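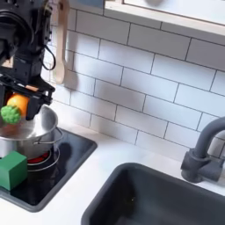

skurneck: Máquina na cozinha, já dá? Para mim ainda não. Pegar uma bola laranja na cozinha de brinquedo é uma coisa, lavar a louça é outra.

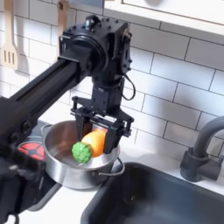

tawfik_br
Moderador

Discordo um pouco. Dois dedos sobre a panela, com a laranja e o verde tão juntos – isto não é fácil.

skurneck: Quase 3.000 tentativas para uma sopa de plástico?
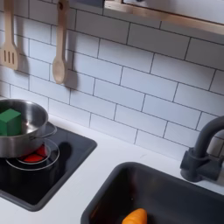
Foto: Oficina Brurklow

brurklow: Cubo verde na panela, cenoura na pia. Eu pagaria 575 só para arrumar isso.

Contato | © Fórum Skender | Voltar ao topo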